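I promised myself I'd stop writing about the transfer window until it was over, and I've lasted as far as lunchtime. Sorry. If you come here for the recipes, scroll down, there's a soup one in the list at the bottom.

So. Asuvier want our left back. If you don't follow the lower leagues (and why would you, your weekends are probably lovely) Asuvier are the club up the valley with the new stand and the electronic ticket gates, and every August they come down and help themselves to whoever we've just finished teaching how to defend. Two years ago it was the goalkeeper. Last year it was the tall kid who took the corners. Now it's the left back, who is 19 and has played exactly one full season for Pestum and is, I'm going to say it, the best thing I've watched from the cheap side of the ground since I moved here.

I heard about it at breakfast, which I then let go cold while I read the entire fan forum on my phone. All eleven pages of it! Half the people on there think we should take the money and the other half want to chain the boy to the goalpost. 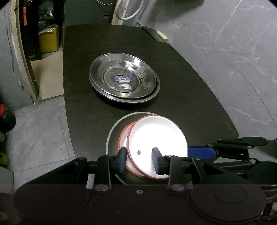 The white plate with the red rim.

Let me try to be fair to the money people. We are not a rich club. The away dressing room has a hot tap that only runs cold, and the team bus broke down 3 times between October and Christmas. If Asuvier are offering what the forum says they're offering, it would pay for a new bus and probably the tap as well. I get it. I really do. I sat on that bus once, for the supporters' trip to Partanen, and the heating was stuck on full the whole way there and I've never been so happy to stand on an open terrace in the sleet.

But then I think about the Partanen match itself, and I go right back to wanting the chain. We were a goal down with half an hour gone and playing like we'd all met in the parking lot. Their winger was quick, properly quick, and he'd already made our right side look silly, so at the break they switched him over to run at the kid instead. And the kid just wouldn't have it. He didn't dive in, he didn't panic, he showed him the outside every single time and then simply got there first. By the end the winger had gone back to the other side of his own accord. We got the equalizer in the last few minutes off a free kick that our left back won by running 60 yards with the ball when everybody around me was screaming at him to pass. I was screaming at him to pass too. I'm glad he can't hear me from there.

There were 200 of us in the away end, according to the club newsletter, and I think I hugged a good number of them.
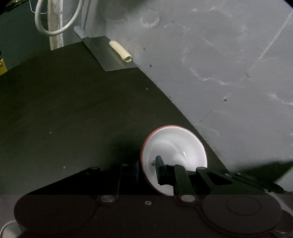 The thing that bugs me is the timing. If they'd come in for him in June we could have found somebody. There was a decent full back on a free from Raliro who ended up signing for a club on the coast, and I know we talked to him, because the newsletter had that sentence about "exploring options in defensive areas" that always means we talked to somebody and couldn't afford him. Now it's the tail end of the window and the options are down to a center half who's never played wide and a midfielder who did it once in a cup game and got sent off before the hour. I like the midfielder. I don't want to see him at left back again.

And before anyone emails me: yes, I know the kid gets a say in this. He might want to go. Asuvier are a division up, they'll pay him more, and their field doesn't have a dip in one corner where the ball stops dead after rain. If I were his age with that left foot I'd probably have my bag packed already. I just think another year with us would do him good. He still gets caught upfield when we lose the ball, and he can't really use his right foot for anything except standing on. At our level he can get away with it while he learns. Up there they'll find it in the first ten minutes, and then he'll be on the bench, and I've seen how that goes. The tall kid with the corners has started twice since he left us.

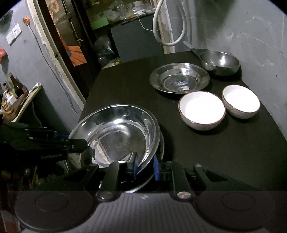
What I'd do, if they let me anywhere near it (they won't), is sell him now and ask for him back on loan until spring. Everyone gets something. We get the bus, Asuvier get their player, he gets a season of actual football, and I get to keep my spot by the corner flag where you can hear him shouting at the center halves. It happens all the time higher up, so I don't see why it couldn't happen here. Somebody on page seven of the forum suggested the same thing and was told to go support Raliro, so perhaps I'll keep it to the blog.

The first home game is coming up and I'll be going whoever's in the team. I've renewed my season ticket, I've washed the scarf, and I've found the flask lid that went missing in March (it was in the car, under the seat, obviously). If he's out there at left back I'll be unbearable for a week. If he isn't, please be gentle with me in the comments.

I'll post again once the window shuts, unless something happens tonight, in which case you'll be hearing from me much sooner than you'd like.

Recent posts
The bus to Partanen: a survivor's account
Leek and potato soup for people who got home late
Why I've gone off penalty shootouts
Pestum season review, with far too much about the goalkeeper
My tomatoes, an update

Contact me | All words are mine unless I say otherwise | Back to top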